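Notebook, November
Pelta trial kit, gripper + pick software, second session

Started 9:40, later than planned. License dongle not seen by the controller again. Same fix as last time, pull it, wait, reboot the whole box. Quintana's support page says to update the driver first but the driver is already the one they list. Ticket still open with them.

For anyone picking this up: Pelta is the bin picking package Quintana is offering us on a 60 day evaluation. Comes as gripper, mounting plate, cable set and the software license. Arm is ours. Skarbridge want a yes or no from us before they put it on the returns line, Bristholm site would get the second one if it goes ahead. So this is meant to be a buying decision and not a research project, keep reminding myself.

Mounting: plate went on fine. The bolts in the bag are too long for our flange, used our own. Manual has the torque table for the old plate revision, page 19, wrong column headings too. Wrote the right values on the inside of the lid of the kit case. Somebody please type them up.

Hose routing took most of the morning. Their drawing has it straight down the wrist and that binds as soon as the last joint turns past the halfway point. Gave it more slack. Watch for rubbing, check the sleeve after every long run.

Calibration: the wizard is good, I'll give them that. 30 poses, no babysitting, gives you an error figure at the end and a plain green or red. Had to run it twice, first time I'd left the old tool offset in. My fault, but it should of warned me.
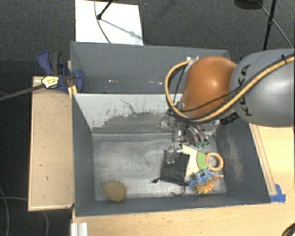
Grasp planner settings for the mixed-item test. Default profile is "general", there is also "soft goods" and "small parts" and you can't blend them, one profile per job. That's a problem for Skarbridge since their totes are never one kind of thing. Left it on general. What I want from it is a sensible choice when flat and awkward stuff sits together, like the black pouch with the brush bristles right up against it, fingertip coming down over the pouch end. The spiky blue and orange thing is a fair test of the edge detection too. The brown potato-ish one off in the corner by itself is the easy one, and I'd like the log to say why it ranks an easy item where it does. Log gives a score and nothing else. Asked Quintana if there's a verbose mode, there is, it costs extra. Hm.

Noted on the software side:
- pause button on the pendant page lags, use the hardware one
- job names can't have spaces, fails silently
- "retry" counts as a new attempt in the stats, so their success percentage is not the one we want. Export the raw csv and work it out ourselves
- bin model wants the inside dimensions, the form just says "dimensions"
- wall clearance default is too careful for our bins, lowered it a step. Do NOT lower it again without someone at the stop

Fingertips: spare pair in the kit, soft type. Quintana quote them as a wear part but no life figure anywhere in the paperwork. Need that before any cost per pick means anything. Also need price on the hose set, not listed seperately.

Plan is 200 attempts on mixed items, same item set throughout, refill by hand between rounds. Log every miss with a reason code (slip, double, wall, no plan, other). Use the sheet on the shared drive and not the one in the Pelta folder, that one has their codes.

Worries so far, before numbers: one profile per job, paid logging, no life on the tips. Plus side, calibration, and the gripper goes on and off quickly once you've got the right bolts. Teach pendant pages are clear enough that Skarbridge operators could probably run it with a short walkthrough.

To do
- chase dongle ticket
- ask for tip life + hose price in writing
- print reason codes, tape by the pendant
- re-check calibration after lunch when the room has warmed up
- send Bristholm the flange drawing, they have the other pattern

Stopped 12:15 to free up the compressor. Kit case is under the bench, leave the lid on.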